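The Pharmacy Shelf in Clerkville Is Still Empty and We Should Stop Being Polite About It

By Farah Setiawan

Seven weeks. That's how long the kids' section at the Clerkville pharmacy has had a handwritten note taped where the liquid antibiotic goes. Pink stuff, the bubblegum one, every parent knows it. The note says ask at counter. You ask at the counter and the counter says no.

I'm writing this fast, between a school pickup and a shift, so forgive the mess. But I've read two official statements now and both of them used the word "intermittent," and I would like somebody to come stand in that aisle with me at six in the evening with a feverish four-year-old on their hip and say intermittent out loud.

It is out. It was out in October, it was out in November. For one afternoon there were some bottles and then there weren't. If my lights worked one afternoon in seven weeks I would not call the power intermittent.

My son had an ear infection. Ordinary. The doctor at the walk-in, Ylva Sundqvist, very good, very tired, wrote the script and then wrote a second one on the back of a notepad sheet, which was a list of pharmacies to call. She has that list ready. She didn't have to think. That bothered me more than the empty shelf did, to be truthful. When a doctor's office has a routine for a thing, the thing has moved in.

I called all of them. Hold music, hold music, no. One had capsules and told me to open them into applesauce, then another pharmacist told me absolutely do not do that with this one without asking the prescriber. So back to the walk-in, closed by then. We ended up driving to Tilletthorpe. Fifty minutes each way, in the rain, and they had it, and I paid, and I cried in the parking lot a little. Fine. I have a car. I have a sister who could take the baby. I had a full tank.

Think about who doesn't.

Now the official line, which you'll have seen if you get the county newsletter. Demand is up. Respiratory season came early. Manufacturers are "working around the clock." And the state's health supply office has signed on with Dankwa, the distributor, for emergency deliveries. 638 cases, first truck already unloaded. There was a ribbon. There were people in vests shaking hands beside a pallet.

I'm glad about the truck. I want that on the record because last time I wrote about this I got letters. A truck full of medicine is a good thing and the people who drove it did a good thing.

But a truck isn't a plan. It's what you do when you didn't have one.

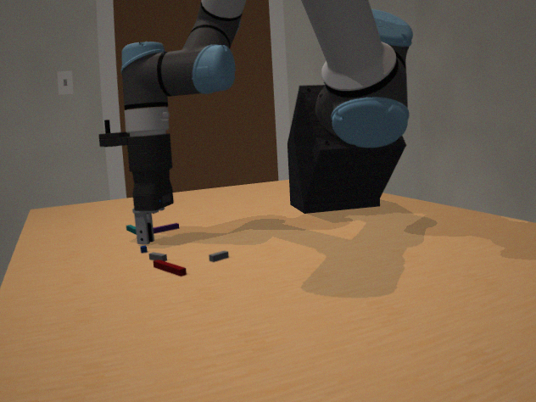
Ask where those cases went. I did. It took four phone calls and an email that bounced. They went to the regional hospital first, which okay, the sickest kids are there, no argument. Then to the big chains in the city, because the big chains have standing accounts with Dankwa. Then whatever's left goes out to the independents, by order size. Clerkville has one independent pharmacy. It orders small becuase it is small. So it gets the bottom of the box, if the box has a bottom.

Helge Backlund has run that pharmacy for most of my life. He showed me his ordering screen, just rows of the same word, allocated, allocated, allocated. Which I took to mean good news, allocated, as in set aside for him. No. It means set aside for somebody else. He refreshes it at five in the morning before he opens. He told me he got two bottles one week and had to decide. Two bottles and a stack of scripts. He wouldn't tell me how he decided and I didn't push.

No pharmacist should be doing that alone at a counter. If we're rationing, then say we're rationing, write down the rules, and let the rules take the blame.

The other side of it, so nobody says I skipped it. I spoke with Teodor Engström, he spent years in hospital purchasing and he's patient with people like me. His view is that the cheap old generics are the ones that vanish, every time, precisely since they are cheap and old. A liquid antibiotic for children earns very little. It has a short shelf life once it's mixed. A company doesn't build a spare line for a product like that. So there's maybe a couple of plants making it, and if one goes down for cleaning or fails an inspection, that's it, that's your winter. He thinks emergency trucks are about all a county can do. He thinks anger at the county is pointed at the wrong building.

I hear him. I think he's half right. The county can't make a factory. The county can absolutely decide that a town with one pharmacy gets a fixed share before the chains top up their shelves. That's a sentence in a contract. It costs a lawyer an afternoon.

And the county can keep a reserve. The dry powder, unmixed, keeps a good long while. You buy extra in summer when nobody's coughing, you rotate it out through the clinics so it doesn't expire, you buy again. Teodor agreed that's doable, by the way. He just doesn't think anyone will fund it in July, when nobody's kid is sick. He may well be right about that too, and it's a lousy reason.

Some people will tell me doctors hand out too many antibiotics anyway. Maybe they do. Have that conversation. Have it in the spring, with the doctors, and with data in front of you. A shortage is a terrible way to teach anyone to prescribe less, it doesn't take away the unneeded bottles, it takes away whichever bottle belongs to the parent who can't drive to Tilletthorpe.

There's a supply meeting coming up, county building, seven in the evening, the upstairs room. Sølve Åberg is chairing and he does read what gets sent in, I'll give him that, he answered me the same day. Three things I'll be asking for and you're welcome to steal them. A fixed share for small-town pharmacies in any emergency contract, starting with the Dankwa one. A public page that shows which pharmacy has what, updated daily, so that parents aren't dialing down a list at dinnertime. And a summer reserve with actual money behind it, in the budget, on its own line where we can all see it when someone tries to cut it.

The newsletter says a stock-tracking tool is being "explored." Good. Explore faster. Helge already keeps his own on a whiteboard by the register, he wipes it and rewrites it every morning, and people have started calling just to have him read it to them.

My son's ear is fine now. He hated the medicine and spat the second dose on the dog. I had driven fifty minutes for that dose and I just stood there with the spoon.

Bring your kids to the meeting if you can't get a sitter. I'm bringing mine.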